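Workshop notebook, Vundenik boot room. July.

Started at 7 this morning, finished after the under-elevens had gone home, so this one's a bit of a ramble. Jong-dae, skip to the stud section if you only want what affects you on match day.

Main job was the ball pressure business. The reserves have been grumbling since the last home game that the match balls feel like rocks in the second half, and the seniors say the opposite, so I finally sat down with the whole bag and did it properly. Pumped every ball to the same mark on the good gauge, left them on the rack in the boot room, and checked again after lunch. The Clilimora balls held fine. The older Rerkers are all over the shop — two of them were noticeably soft by lunch and one had gone so far down you could put a thumb into it. I put glycerine on the valves and went again and one of the two came good. The other is leaking at the seam near the valve patch, so it's off to the training bin with a big black X on it. Please don't fish it out because it looks nice! It looks nice because nobody's kicked it much.

I also compared the two gauges, which I should have done at the start of the season. The little pen-style one reads high. Not by a lot, but enough that if Crescencio pumps with the pen and I check with the dial, we end up arguing with each other over nothing. From now on the dial gauge is the one that counts. The pen one lives in the away kit for emergencies.

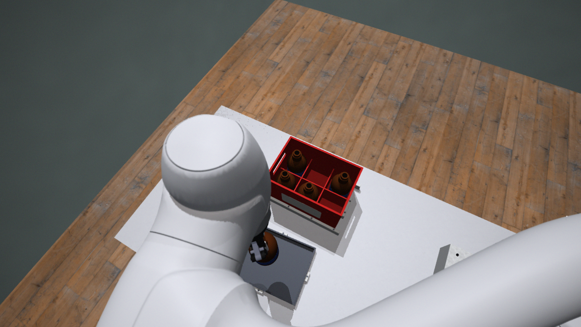

While the balls were sitting I got stuck into the boots. Fifteen pairs on the repair shelf, most of them soft-ground, and the usual story of studs cross-threaded by someone doing them up in the car park with a spanner from the glovebox. I can't stress this enough: start them by hand. If it won't turn with your fingers for the first couple of turns, back it out and look at the thread. I've chased what I could with the tap and brushed the muck out of the rest. Two pairs are past it. The left boot on the size 9 Haos has a receptacle spinning in the sole plate, and there's no fixing that without cutting into the sole. I had a go at one last winter with epoxy and it lasted until the warm-up.

Stud section, for Jong-dae. The top end near the clubhouse is holding water again and the bottom end is firm, which makes it a rotten pitch to stud for. What I'd like to try is long at the heel, medium at the forefoot for the back line, and medium all round for the wingers, who've been complaining about their knees on the turns. I've laid out the sets in the compartment box, longs on the left, mediums in the middle. The right side is oddments and I wouldn't trust any of it. Goalkeepers get longs all round, no discussion, after that slip at the near post.

Crescencio dropped in around smoko with the new net clips and we did the north goal together. The old clips had gone brittle and half of them snapped when we twisted them. The new ones are a chunkier plastic and they grip the post properly, though they're a mongrel to get on with cold hands. Best method we found was to hook the net over first, lean on the clip with the heel of your palm, then roll it around. He reckons a soak in hot water first would make them behave, so we'll do that for the south goal. I paid $650 for the pair of nets and the clips all up, receipt's in the tin.

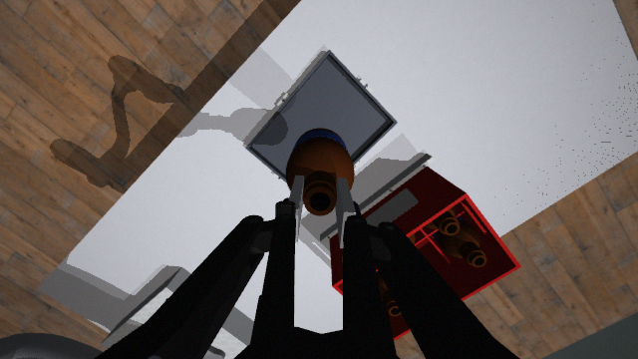

The net itself is a good one, tighter mesh than the last and it hangs nicely off the back stanchions. I've left a bit of slack so the ball drops instead of firing straight back out at someone's shins. Needs a second go at the bottom edge where it's pegged — the ground's so soft there that the pegs lift if you give them a decent tug. Longer pegs, or the sandbag trick. I'd go the sandbags for now.

Corner flags: one pole is cracked at the spring base. I taped it and it will do for training, but I don't want it out there on match day. There should be a spare behind the line marker. If there isn't, someone's borrowed it for the junior carnival and I'd like it back, thanks.

Line marker is spraying a fat line on the left. I stripped the nozzle, ran clean water through it and got a fair bit of dried paint out, then did a test strip behind the sheds. Better, still not straight. I think the wheel's got a wobble and I've been blaming the nozzle all this time (sorry, nozzle). Will pull the axle when I've got the big circlip pliers back from home.

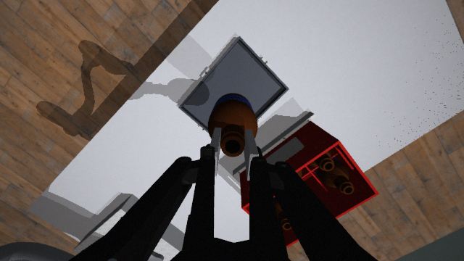

Bottles, tray and red crate.

Last thing, training bibs. The orange set has been through the wash and it's short again. I've hung them on the hooks by the door. Whoever is taking them home in their boot bag, no hard feelings, just chuck them back in the tub.

To do next:
South goal clips, with hot water, Crescencio bringing the kettle.
Pull the wheel on the line marker.
Ring Hao about the sole plate, see if they'll come to the party on a replacement.
Recheck the Rerker that came good, leave it 5 days before I believe it.
Order glycerine, the bottle's nearly out.

Locked up at 6. Left the heater off and the drying fan on low.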